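Search this site
Enter keywords
Go

About Us

2 min read

Kindico is an independent day school for children from age four through eighth grade. We are located in Natville, on the north side of town, in two buildings joined by a covered walkway. The Farquharson building holds the lower grades, the library and the dining hall. The Irkholm building holds the middle grades, the science rooms and the gym.

There are 429 students enrolled this year. Most live in Natville, and the rest come in from the surrounding towns by car or on one of our two bus routes.

Our History

The school began as a kindergarten with one class in a rented church hall. Parents of the first group asked for a first grade, and then for a second, and the school grew a year at a time until it ran out of rooms. The Farquharson building was put up on land that had been an orchard. A few of the old apple trees are still standing along the south fence, and the first graders pick from them in the fall.

Irkholm was a separate school until it merged with ours. Its building kept the name. Families who attended Irkholm before the merger are treated as Kindico alumni and receive the same mailings.

What We Teach

The lower grades spend every morning on reading, writing and math. Afternoons are for science, social studies, Spanish, music and art. Children in kindergarten and first grade stay with one teacher for most of the day and go to specialists for music and physical education.

From fifth grade on, students change rooms for each subject. They have a homeroom teacher who meets with them at the start and end of the day, and who is the first person a parent should contact with a question. Students in these grades choose one elective per semester. Current choices include band, ceramics, coding, theater and yearbook.

Letter grades start in fifth grade. Before that, families get a written report in winter and another at the end of the year. Conferences are held in the fall for everyone and in the spring by request.

Life Skills

Every grade has a weekly life skills period. Younger children work on tying shoes, packing a bag and setting a table. Older students learn basic cooking, sewing, simple budgeting and how to look after clothes and bedding. Some of the work is done at home, and we ask families to let children do the job themselves even when it takes longer.

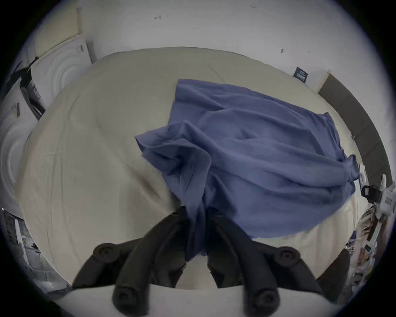

Blue cloth on a bed with a cream-colored sheet.

Fourth graders finish the year by making lunch for the kindergarten classes. The spring show of student projects is held in May in the gym and is open to relatives and neighbors.

The School Day

Doors open at 7:45 and classes start at 8:10. Dismissal is at 2:50 for the lower grades and 3:05 for the middle grades. After-school care runs until 5:30 in the dining hall and has places for 80 children. Sign up by the semester at the front office. Drop-in care is available if there is space that day, but please call before noon.

Lunch is cooked on site. Students may also bring their own. We do not allow nuts in either building.

Admissions

We accept applications all year. Most open places are in kindergarten and fifth grade, and other grades depend on who moves away. Applicants visit for a morning and sit in with the class they would join. We ask for the most recent report from the current school, if there is one.

Tuition assistance is based on family income and has its own form, due at the same time as the application. Asking for assistance has no effect on the admissions decision.

Tours are given on school days by appointment. Please park in the visitor spaces beside the Farquharson building and check in at the front office before going to any classroom.

Page updated 29/09/2022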